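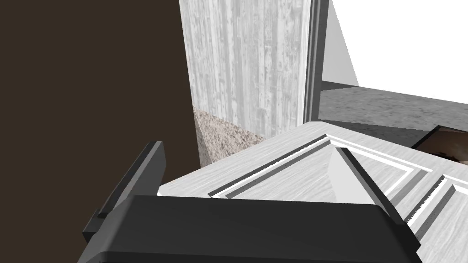
Hi all, it's September and time for my update on the Hallbridge rollout. It's been a good stretch, mostly, and I've had enough coffee this morning to write the whole thing in one go.

The big news first: the old order history is in the new system! We started with 2,000 customer accounts on the Ploteck side and 1,656 of them have now moved over and been signed off by the sales desk. I thought we'd be lucky to get past half by this point, so I'm pretty happy. The matching rules we argued over in the spring (sorry again for how long those meetings ran) are doing a lot of the work for us.

The rest are the messy ones. Duplicate addresses, two companies sharing one tax number, accounts that somebody closed and then reopened under a slightly different spelling. I go through a batch each morning before the phones start, and the desk answers my questions after lunch. It's slow, but I kind of enjoy it - there's a little detective work in every one.

Drasport delivered the second version of the shipping connector. The first one choked whenever an order had more than one drop-off point, and that's fixed. I ran 500 test orders through it and 418 went straight through without anyone touching them. Most of the others stopped on the same thing, a postal code field that wants five digits and gets nine. They have my notes and the log, and they've promised a patch under the current contract, so no extra money there.

Training is where I'm behind. I had planned four sessions at the Rutkowska office and we've done two. The warehouse folks were in the middle of stock count and I didn't have the heart to pull them off it. The two sessions we did hold went well, and people asked much better questions than I had answers for. I've rewritten the returns chapter of the guide as a result, and it's shorter now.

Money: we're inside the budget. I haven't touched the reserve. The one thing I'd like you to think about is keeping the old system on read-only for an extra three months after the switch. The license is cheap and the bookkeepers would sleep better, me too.

Next up for me are the remaining accounts, the other two training sessions, and a full dress rehearsal of month end with both systems running side by side. I need a yes or no on the read-only license before I book the rehearsal, so a quick reply on that would be great.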